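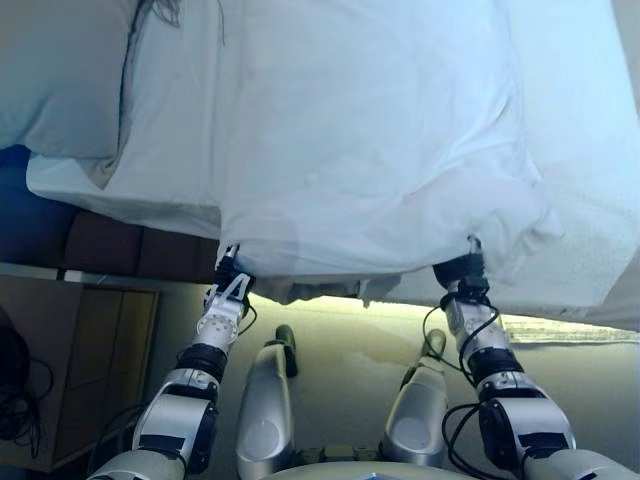

Le drap blanc et l'oreiller, dans la chambre.

Sujet : Draps en lin ou percale de coton ?

meifang_z
Bonjour à tous. Je dois remplacer mes draps avant mars et j'hésite. Une amie me conseille le lin lavé, mais le prix me fait peur. Est-ce que la différence se sent vraiment pour dormir ?

Trellamham
Pour moi oui. J'ai le lin depuis longtemps et je ne reviendrai pas en arrière. L'été, c'est beaucoup plus frais.

davoud.m
Je ne suis pas d'accord. Le lin gratte les premiers mois — ma femme ne le supportait pas. Une bonne percale lavée à 30 suffit.

Trellamham
Il gratte s'il est de mauvaise qualité, c'est tout.

meifang_z
Merci. Pour la couleur, je veux rester en blanc, car mon sommier est brun foncé.

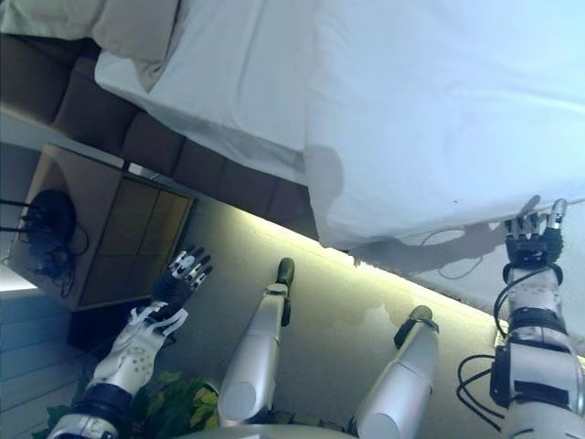
Le blanc avec le sommier brun.

Flora M.
Le contraste est joli. Attention quand même aux annonces avec « 2 000 fils », c'est surtout de la publicité. Regardez plutôt la longueur des fibres.

davoud.m
Tout à fait. Et prenez une taille plus grande, le coton rétrécit un peu au premier lavage.

Baidoo27
Chez moi il n'a jamais rétréci, je lave à l'eau froide.

meifang_z
Je vais commencer par deux taies en lin, pour essayer. Je vous écrirai le résultat.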